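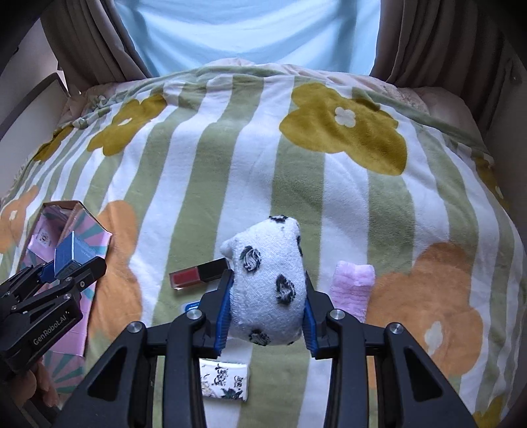 Most of the questions I get about home wine storage are about temperature, so I will start with humidity, which causes more arguments and does less damage.

A natural cork is in contact with wine on one side and with room air on the other. If the bottle lies on its side, the wet end stays wet whatever the room is doing. The dry end can lose moisture, and over many years a very dry room will shrink it enough to matter. Over two or three years I have never been able to measure any difference. My closet sits between 50 and 60 percent most of the year and drops lower when the heat is running. I stopped putting a pan of water in there after the second winter. The pan grew a film and the hygrometer moved four points.

Temperature is another matter. What I track is the daily swing and the yearly swing, separately. The daily swing in an interior closet is small, under two degrees Fahrenheit in mine. The yearly swing is larger and slower. Wine expands as it warms, the air gap under the cork gets squeezed, and if the pressure gets high enough some wine works its way past the cork. On a red you may see a sticky line down the neck. A slow rise over months gives the pressure time to even out. A hot afternoon in a parked car does not.

I log with a cheap probe taped to a full bottle of water on the middle shelf. A probe hanging in air reads every door opening and tells you very little about the wine. The bottle lags the air by several hours, and that lag is the number you want. Last season I pulled 834 readings off it and the highest was 71, in August, late afternoon. The floor shelf was cooler than the top shelf by three degrees in summer and by one in winter. Anything I plan to keep goes on the floor.

Halina Kwiatkowski wrote to ask whether she should buy a cooling cabinet for an apartment that gets to 85 in July. Yes, if she is keeping bottles through more than one summer. If she buys in fall and drinks by spring, the money is better spent on wine. She was looking at the Meinecke with two zones. I would take a single zone. Two zones in one cabinet means a divider, a second fan and less room, and the only use for the warmer half is having reds ready to pour. A red that comes out at 55 is ready in 25 minutes on the counter.

Some notes on cabinets in general, from owning two of them:

The stated bottle count assumes straight-sided Bordeaux bottles packed neck to neck. Burgundy shapes cost you a fifth to a quarter of that. Champagne costs more.

Compressor units hold temperature in a warm room. Thermoelectric units only pull down a fixed number of degrees from whatever the room is. My old Ullby was thermoelectric and on the worst days it ran all day and still read 64.

Leave the gap behind it that the manual asks for. I had mine two inches too close to the wall for most of a year and it cycled twice as often.

Check the door seal with a strip of paper. Close the door on it and pull. If it slides out freely anywhere along the edge, the seal needs work.

Vibration I have no opinion on. I have read both sides and neither one had a test I would trust. Tadeusz Kurek keeps his rack against the same wall as the washing machine and his bottles taste like mine.

Light is easy. Keep it off the bottles, clear glass above all. A closet door handles it.

The other thing I changed this year is the record. I used a spreadsheet with 7 columns and filled in three of them. Now each bottle gets a paper neck tag with the vintage, the month I bought it and the year I mean to open it. When the bottle is opened the tag goes in an envelope with a line on the back about how it was. The March envelope says "should have opened sooner" on four tags, all of them white, all from the same mixed case. I had been giving whites the same window as reds out of habit – a bad habit, since these were light, simple wines meant for the first couple of years.

Next I want to move the probe to the floor shelf and leave it there through October.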